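Ticket 121
Project: Trunard two-arm garden platform
Location: Prillberg Shared Workshop, bench 14
Opened by: Lorraine Pryor
Status: Open, awaiting retest
Priority: 2

Summary
The left gripper stops responding to close commands when the garden scene is loaded in the simulator. The right gripper responds normally.

Steps taken
Simulator restarted and garden scene reloaded. Fault remained.
Left and right controller entries exchanged in the Zustum configuration file. Fault moved to the right gripper. The gripper models were therefore ruled out.
Configuration file compared with the October backup. The left entry was found to have a closing limit of 90, entered in degrees. The Kaczorowski driver reads this field in radians and rejects the value without a warning.
Value corrected and file saved. Original entries restored to their proper sides.

Current state
Garden scene loaded with both grippers empty over the lawn. Close test to be repeated on Saturday before the ticket is closed.
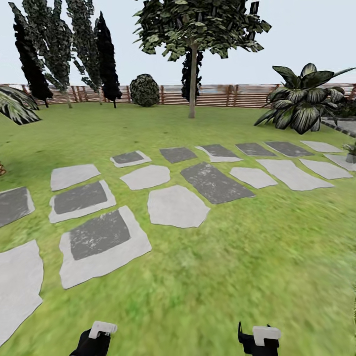

Does the same correction need to be made on the physical arms?
The physical arms read their limits from a separate file, which already uses radians. Members are asked to leave that file unchanged.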